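Comparing two front cameras on the same car controller

Updated March 11, 2023

In this tutorial I explain how I compare two windscreen cameras connected to one Pliltonow controller. The controller runs the Salinas detection software, and it reads traffic lights, brake lights and lane lines. It does not steer and does not brake. If your controller is allowed to move the car, please do the test on closed ground and do not follow my steps on a public road.

The two cameras are the Junden, which has the wider lens, and the Citard, which has the better night sensor according to its seller. Both work with the same cable, so you can exchange them without opening the controller box.

What you need

The controller with Salinas already installed
Both cameras and one cable
One mount which accepts both cameras
A tape measure and a soft pencil
A memory card with enough free space
A second person who sits in the car and operates the recording

Step 1. Fix the mount

Clean the glass with alcohol and let it dry. Put the mount behind the mirror, where the wiper still cleans the glass. In my car the lens is 139 mm under the roof lining. Write down your own value and mark the position of the mount with the pencil on a piece of tape. When you change the camera, the lens must come back to the same place. A small difference in height moves the horizon a lot, and later you will compare the mounting and not the cameras.

Step 2. Set both cameras the same

Open the Salinas settings page and switch off automatic cropping. Choose the same resolution and the same frame rate for both. Leave the exposure on automatic. I first tried a manual exposure, but with a bright sky the lamps became white spots and the software could not decide the colour.

Save the settings under two names, one for each camera. I use "J-day" and "C-day".

Step 3. Choose the route

Take a short route which you can drive again and again. It should contain:

at least one big junction with lights on a mast over the road
a place where you stop behind other cars
lane arrows and a stop line
if your town has trams, a junction with tram signals

The last point is important. A tram signal shows white bars and has no meaning for the car driver, and a weak setup sometimes takes it for a normal light. Blue round signs near the lights are also a good test.

Step 4. Record

Drive the route with the first camera, park, exchange the camera, and drive again. Do it as quickly as you can, so that the light does not change much. The second person starts the recording when you leave the parking place and does not touch anything before you are back. The driver looks at the road only.

I stop each recording at 3000 frames. More is possible, but then the checking by hand takes the whole evening.

Step 5. Check the frames by hand

Salinas writes a list with its result for each frame. Open the list next to the recording and go first to the places where the car was standing. With a standing car there is no motion blur, and you can see what the camera itself can do. Write for each stop:

Did it find the red lights over the road, and also the lower ones on the mast?
Did it leave the tram signal alone?
Are the brake lights marked as lit, on the car in front and on the car in the next lane?
Does the lane line continue until the stop line?

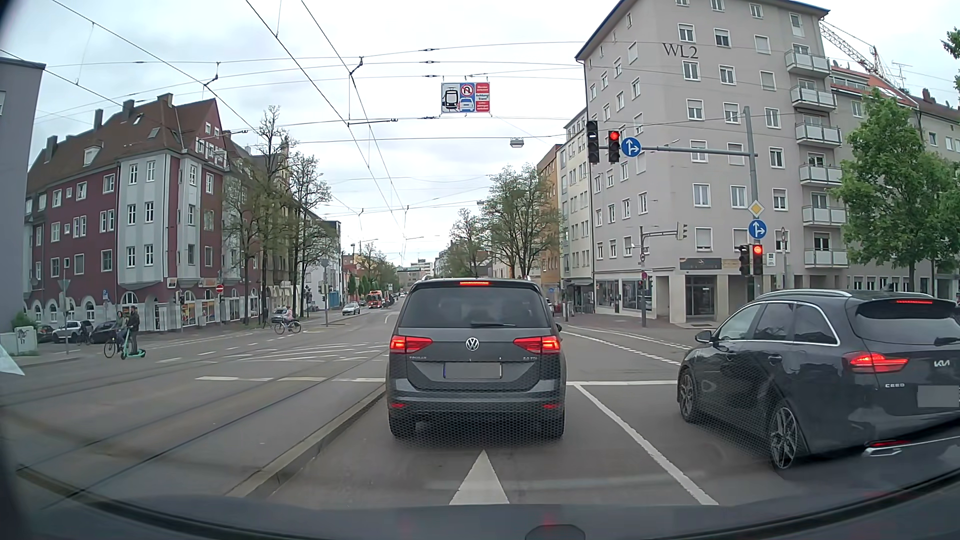

Stop at the tram junction. Red lights and tram signal on the mast to the right, brake lights on in the centre lane.

I like this stop because it is difficult in several ways. The traffic light and the tram signal hang close together on the same arm, with a blue arrow sign beside them. The Kia is only partly in view, so its brake light must be found without the whole car. The sky is pale and full of wires. If a camera gives a clean result in such a place, I trust it more on the simple ones.

Cover the number plates before you show any frame to other people. I make them plain grey.

Step 6. Compare the two lists

Count only the frames in which a red light is really visible and the software reports it correctly. On my route the Junden gave 1283 such frames and the Citard 1309. The difference is small and I would not buy a camera for it. I repeated the drive in the evening, and there the Citard was clearly calmer, with less jumping between red and "unknown".

For the next lane the Junden was better. It sees more at the sides, and it kept the neighbouring car in the list for longer.

Common problems

The horizon is not level: loosen the mount, do not correct it in the software.
The dashboard reflects in the glass: put a dark matt cloth on it.
The list is empty: check that the saved settings belong to the camera which is connected. The controller does not give a warning.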